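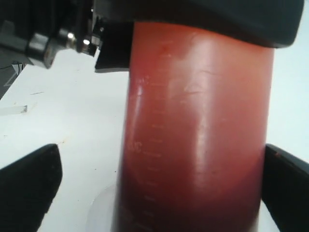
Measuring Cups and Jugs: The Questions I Get Most
Updated 09/10/2024

I run the Raluseck Kitchen Page by myself, evenings mostly, and ever since the post about my tall measuring cups in July my inbox has been full of the same handful of questions. So I've put them all in one place. If yours is missing, send it over and I'll add it!

Why do you like the tall kind so much?
They pour better (for me, anyway) and they take up almost no room on the shelf. A wide glass jug is lovely for melting butter, but if I'm measuring something runny like milk or juice, I reach for a tall one. In a narrow container a small splash moves the level up quite a bit, so you can see when you've gone over.

Mine only has metric numbers. Can I still use American recipes?
Sure you can. I work on 240 ml to a cup and I've never had a cake complain. Half a cup is 120 and a quarter cup is 60. If the recipe calls for tablespoons I just use the spoon and leave the jug in the cupboard – anything under 50 ml is a pain to read on a big one.

How do I read the line properly?
Put it down on the counter and get your eyes level with the mark. I know, I know, everybody holds it up in the air and squints. I do it too when I'm in a hurry, and then I wonder why the batter is thin. With water the surface curves up a little at the sides, so read from the flat part in the middle.

Some numbers on my jug are raised instead of printed and I can hardly see them. Any tricks?
Turn it toward the window so the light hits from the side. The other thing I've done, on an old clear one, is go over the lines I use most with a paint marker from the craft store, on the outside only. It wears off after a while and I do it again. You could also stick a strip of masking tape next to the scale and write on that.
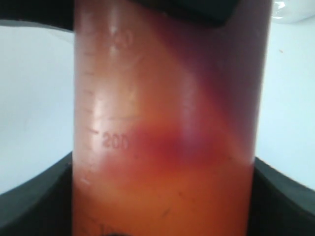

Close up on the 200 mark.

Does the color matter?
Not for measuring water or milk. If you measure a lot of orange juice or tomato sauce, though, a clear or pale one is easier on the eyes than a red or orange one. My readers are split on this. One wrote to say she has a different color for every job and would never go back, and I get that, it does look cheerful on a shelf.

How accurate are they?
Fine for cooking. I tested 6 of mine on the kitchen scale once, filling each one to the 100 line with water, which ought to weigh 100 grams. The worst was off by 11 grams and it was the most expensive of the bunch. If you're making soap or anything else where the amounts really count, weigh it.

Can they go in the dishwasher?
Check the bottom for the symbol. I wash my plastic ones by hand because the numbers on my old Vitus jug went in one winter of dishwashing, and now it's a vase. Top rack if you must.

How do I get scuffs and stains out?
Stains, yes. A paste of baking soda and a bit of water, left on for an hour, gets out most of the tomato. Galtard makes a soft cleaning block that I like too, but keep it away from printed markings, it will take them right off. Scratches on the outside are there to stay, and I don't worry about them. Scratches on the inside are different – once they're deep enough to feel with a fingernail I stop using the thing for food and move it to the laundry room.

Can I pour boiling water in?
Depends on the plastic, so look for a temperature on the base or the label. If I can't find one I use glass or stainless for anything hot.

Where did you get yours?
All over the place! A couple came from Kapoor Housewares downtown, one was $19 and the rest were a lot less. Thrift stores are good too. Take a look at the spout before you buy and run your finger along the rim for chips.

Do you sell them?
No, sorry, it's only a website. The conversion chart is free to print from the Downloads page, and I redid it last month so the letters are bigger.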